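Ticket 895: Table wiping routine stops early on pale wood
Project: Nerlow kitchen trial
Opened: June 7, 2022
Status: open, workaround in place

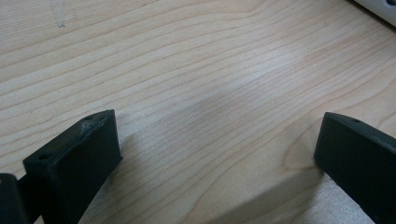
Reported problem

The wiping job on the Doltach arm ends before the table is done. The log says "surface clean" and the arm parks itself. A strip along the far side has not been touched. Running the job again gives the same result, with the strip in the same place.

The job worked on the old white worktop all through April. It has only gone wrong with the wooden table. The grain is fine and pale, with a wide looping figure in one part, and there is a small grey mark in the finish that does not come off with a cloth.

Set-up

Arm software: Doltach, standard release, no local changes
Dirt detection: Jokora module, default settings
Cloth: damp microfibre, folded once
Speed: 600 mm per minute
Lighting: ceiling lights only, blinds down

What was tried

Restarted the arm and the Jokora module. No change.

Ran the job with the table rotated a half turn. The missed strip moved with the table. That points to the wood and away from the arm's reach, which was the first guess.

Put a teaspoon of dry coffee on the looping part of the grain. The module did not mark it as dirt. The same amount on the straight grain was marked straight away.

Lowered the detection threshold from 980 to 895. It then found the coffee on the looping grain, but it also marked the grey mark as dirt and went back to it until the job was stopped by hand. It would have carried on, as there is no limit on repeat passes in the default job.

Put the threshold back to 980 and set the repeat limit to 2. The arm now leaves the grey mark alone but misses the coffee again.

Changed the lights. With the blinds up there were false marks wherever a shadow fell on the table. Blinds down is better, though soft shadows still get picked up now and then.

Likely cause

The module learns what the bare surface looks like from one sample patch and compares everything else with it. On a plain worktop one patch is enough. On this table the grain changes from tight lines to wide curves, so one patch does not stand for the rest. Where the grain differs a lot, the module seems to mask the area out – and a masked area counts as clean when the job adds up its result. This has not been confirmed with the Jokora people.

Workaround

Turn off dirt detection and use the fixed path. The arm wipes the whole table edge to edge whether it needs it or not. It takes longer, and it will push loose crumbs off the near side, so sweep those up first. Wring the cloth out well. The fixed path does not check for wet patches and this finish should not be left standing in water.

Can it be called a working chore?

The trial sheet asks for a yes or no on each chore. For this one, please enter no for now. The arm can wipe a table. It cannot yet tell whether a table of this kind needs wiping, or when it is finished, and a person still has to look it over afterwards. With the fixed path the time saved is small once the sweeping and checking are added in. The plain worktop can stay as a yes.

To do

Ask Jokora if several sample patches can be taken on one surface.
Ask Doltach to report masked areas separately from clean ones.
Add the repeat limit to the default job.
Repeat the coffee test on the Wi site table, which has a darker top.

Ticket stays open until the first two have had a reply.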